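Unit 4: Fingerprint matching, decision thresholds

A matcher compares two minutiae sets and returns a similarity score. In the Trisgate exercise set, scores run from 0 to 666. The operator picks a threshold; any score at or above it is accepted.
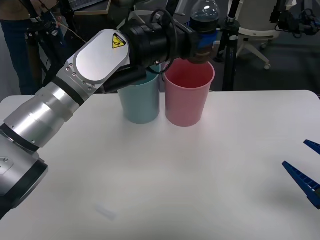
Hiyori Hayashi asked whether the threshold should differ by finger. It can, if each finger has enough impostor pairs to estimate its own error rate. The exercise set has 200 per finger, too few for low rates.

Raising the threshold lowers false accepts and raises false rejects. The equal error rate is the point where the two curves cross.
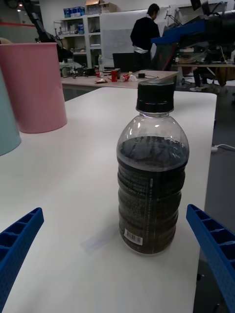 Partial prints shift the genuine scores down. Report them separately from full prints.

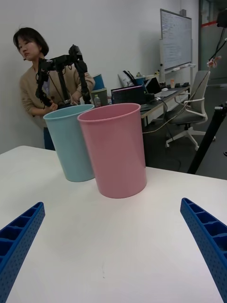 Latent prints are treated in Unit 5. Reading: Barbieri notes, p. 42. Problem 4 is due Mar 14, 2018.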